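Breneck Table Mats: The Gallery

Welcome, and thank you so much for stopping by! We have been making picture mats at Breneck since our first little batch went out to the Sarmiento shop one November, and people still write to ask how the colors look once a mat is out of its tube and lying on a real table, with real things on top of it. So this page is for all of you who like to look a good long while before you choose (we are just the same ourselves).

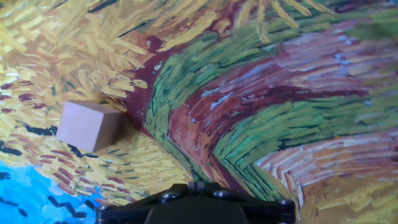
Wheat Field is the mat we get the most letters about, and it has outsold every other design in the Vonitier range, with 480 of them sent out so far. We went back and forth over the yellows for far longer than we had planned, and I am so glad we did! Set a small plain wooden block down on the wheat and each dab of paint looks wonderfully big beside it, the golds and creams going every which way with little flecks of rust red in among them. There is a patch of bright blue too, with dark marks that always make me think of crows, and I like to turn that corner toward my own chair.

Wheat Field comes rolled, in the long size or the square, and both are 54 dollars with the tube included. If yours arrives with a bit of a curl, lay it face down overnight under a few heavy books and it should settle nicely.

The Bever designs are getting a gallery page of their own, and we will add the link at the top as soon as it is ready.

Page last updated May 6, 2022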